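Redby bucket hat and wire hat stand: a summer with both

I have a big head. I'm saying it up front so you know where I'm coming from, because most hat reviews seem to be written by people who could wear a teacup. My sister-in-law Yamila Ulloa put me on to Redby after she saw me come back from the allotment in March with a burned nose, and I ordered the large in the orangey yellow plus the wire stand they sell to go with it.

The brim

It's wide! Wider than I expected from the website, and floppy enough that it droops over one eye if there's any breeze. I got used to it. You can turn the front up, but it doesn't stay up for long, and after a morning of weeding I'd stopped bothering. My neck was in the shade the whole time and that's what I bought it for.

Sizing

The large fit me with a bit of room to spare. My neighbor Pascual Carrasco tried it on over the fence and it came down to his eyebrows, so if you're between sizes go down. There's no drawstring on this one, which I'd pay extra for. I lost it twice on the ferry (got it back both times, thank you to the kid with the fishing net).

Heat

I've had cotton bucket hats that felt like wearing a warm flannel by noon. This one has some mesh in it and my head stays a lot happier. I wore it for 3 hours straight picking beans and only took it off to scratch.

Washing

Hand wash, cool water, no wringing. I ignored that the first time and put it through with the towels, and the brim came out wavy – my own fault. Steam from the kettle and a heavy cookbook overnight sorted most of it. The color hasn't faded at all so far.

The stand

I nearly skipped this and I'm glad I didn't. My hats used to live in a heap on the hall radiator. The stand is just thin bent wire and weighs next to nothing, so don't put it where a cat walks. Mine did get knocked off the shelf and one loop bent, but I pushed it back by hand.

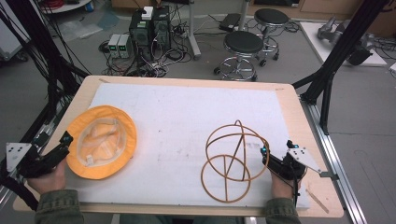
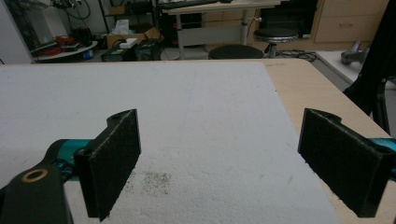 Would I buy them again?

The hat, yes, and I'd get the green as well. The stand, yes if you have more than one decent hat, otherwise a hook does the job fine. I'd like Redby to make a heavier base and I've emailed to say so. A woman called Pilar Bravo wrote back the same afternoon and said she'd pass it on, so we'll see.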